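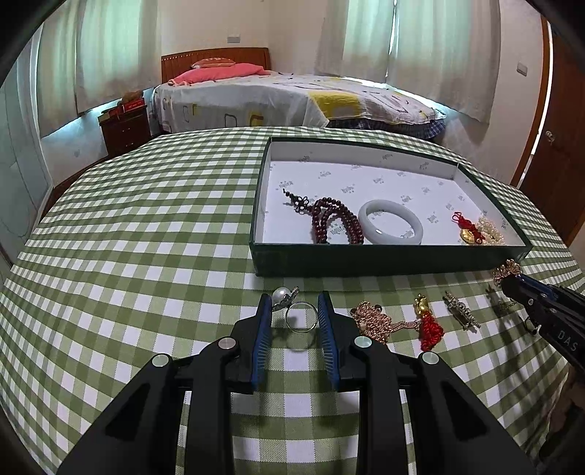

Jewelry out on a checked cloth, with the shallow green tray behind it.

How to Sort and Put Away a Mixed Lot of Jewelry

Beads, bangles, cords and chains all want to be stored a little differently. If they live together in one drawer, the chains knot, the pearls get scratched and you end up wearing the same two things. Set aside an evening for the job. A small collection can be done in less, but chains slow everything down.

What you need

A table with a cloth on it
A shallow tray with sides
Two soft cloths, one dry and one slightly damp
Two sewing pins or fine needles
A drop of baby oil
Small fabric pouches
Zip bags for chains
Paper tags and a pencil

The cloth matters more than people expect. A bare table lets beads roll and a ring can bounce a long way off a hard floor. Any woven tablecloth will do. I like checks, as each piece can have its own patch, but a dark plain cloth is better if you have a lot of clear stones.

Step 1. Lay everything out

Empty the drawer or box onto the cloth and spread things apart with your fingers. Don't pull on anything that is caught. Lift the bigger pieces off first, such as bangles and strings of large beads, and put them in the tray. Keep rings and chains on the cloth in front of you, where you can see them.

Step 2. Sort by what it's made of

Put like with like:

Pearls and anything set with a pearl
Stone, glass or wood beads
Solid bangles
Braided or knotted cord
Metal chains
Rings without pearls

A piece that belongs in two groups goes with the more delicate one. A silver-colored ring with a pearl on top is treated as a pearl, and a red cord with a gold charm is treated as cord.

If you don't know what something is, write "unknown" on a tag and clean it with a dry cloth only. Lorraine Quinlan, who taught me most of this, kept an unknown pouch for years and never dipped anything from it in cleaner.

Step 3. Check the strings

Hold each string of beads at both ends and let it hang. Look for gaps between the beads, fuzzy thread and knots that have slipped. Elastic goes first near the knot. Anything doubtful gets a tag and goes to one side for restringing. Don't wear it in the meantime.

For cord with a decorative knot, look at the thin end. If it has started to fray, a tiny dab of clear glue on the tip will hold it. Keep the glue away from the beads.

Step 4. Untangle the chains

Open the clasp if you can find it. Put a small drop of baby oil on the knot and work it in with a fingertip. Lay the chain flat on the cloth and push the two pins into the middle of the knot, then ease them apart. Work outward from the center – pulling the loose ends tightens it. Chains made of small clustered links take longest, and it helps to stop and shake the pile loose every few minutes.

Wash the oil off plain metal chains with a little dish soap and warm water, and dry them well. If the chain has pearls or glued parts, skip the oil and use the pins alone.

Step 5. Clean

Pearls: wipe with the damp cloth, then the dry one. No soaking.
Beads on cord or thread: dry cloth only.
Bangles: damp cloth, inside and out, then dry.
Gold-tone or plated charms: dry cloth, light pressure. Plating rubs off.
Braided cord: brush with a clean, soft toothbrush.

Leave everything out on the cloth for an hour before you put it away.

Step 6. Put it away

Strings of beads should lie flat in loose coils. Hanging them stretches the thread. Bangles can go next to them in the tray but need a pouch if they might knock together. Pearls get a fabric pouch of their own, never a sealed plastic bag. Chains go one to a zip bag, with the clasp end left outside the seal. Coil cord ornaments loosely so the loops keep their shape.

Keep the tray out of direct sun and away from the bathroom. I go through mine again every March and wipe the pearls more often than that, usually after wearing them.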